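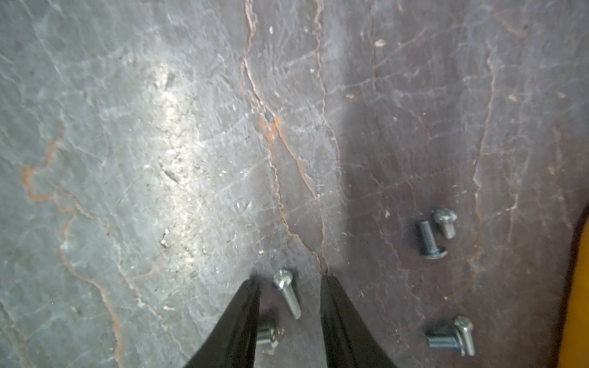 Screws on the gray top

Sorting loose screws on a veined stone top - scratches?? and how do you not lose them

Posted by Heidrun Danzer, Hadstead

Hi all. Small bench, gray stone-look top with rusty orange veins running through it. Nice to look at, terrible for small silver screws. They land anywhere and half of them point a different way, and against the pale streaks I keep missing them. Especially the ones that end up behind something.

Two things really.

First, the top has a whole web of fine whitish lines in it. Some is the pattern I guess but I swear there are more than in September. Can screws do that? Or is it the bits of metal that come off them? I find little shiny flecks when I get down close.

Second, what do people use to keep screws together while a job is open? I have a yellow plastic tray and I do use it, sort of. One goes in the tray, one stays on the table, you know how it goes.

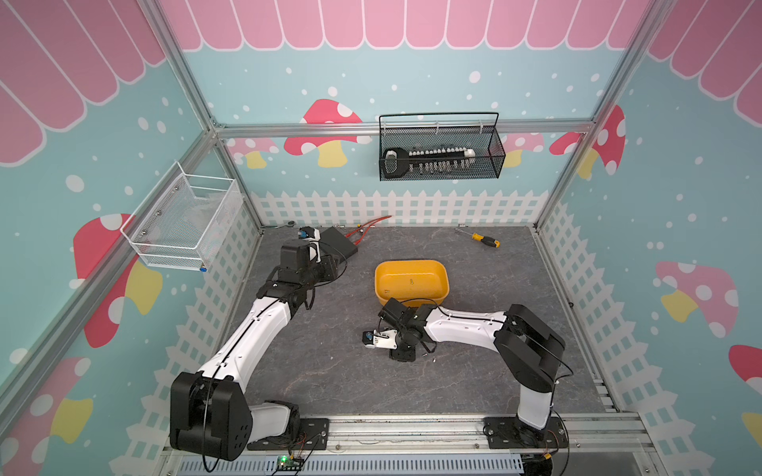
Yellow tray in the middle, screwdriver at the back right

The black box at the back left is the thing I'm working on, red wires and all. Bits or sockets, the small silver ones, are up in the mesh basket on the back wall so those are fine. It's only the screws.

Don't want to spend much. Thanks

Hubert Brunner
Yes screws can mark it, or really the grit under them can. Screw rolls, fleck gets pinned, you slide a box across it and there's your line. Seen it on my own top.

Easy test - wet a fingertip and rub one of the pale lines. If it goes darker and comes back when dry it's probably a surface scratch. If you can feel it with a fingernail it's deeper. If neither, might just be the pattern. Do a few in different spots, one won't tell you much.

Then:
Brush first, dont wipe. Soft paintbrush, flecks onto a bit of paper, paper in the trash. Wiping with a dry rag just drags them around.
Damp cloth after.
Put a mat down where you work. I have a Drultex one, plain light color, screws show up on it right away. An old placemat does the same job. Needs a bit of grip so the tray doesn't slide.

On the tray, move it. Yours is in the middle, so everything has to go around it. I keep mine on the side of my screwdriver hand, right up against the work. Screw comes out, hand drops, done. Took me 2 weeks to get the habit.

Also the ratchet or wrench in the back corner, I'd get that up in a basket too. Metal tools shoved around on stone is worse than any screw.

nanel39
magnet. get a magnetic dish and stop worying. if the screws are stainless it might not hold them tho, try one with a fridge magnet before you buy anything

Hubert Brunner
Good point on the stainless. And keep the magnet away from whatever is in the black box if you don't know what's in there.

Heidrun Danzer
Did the fingernail thing. Most of them I can't feel, two near the front I can. So some pattern, some me. Going to try a placemat first and move the tray over to the right. Fridge magnet picked up the first screw I tried, so maybe a dish later - is the Hauser one any good or are they all the same?

nanel39
all the same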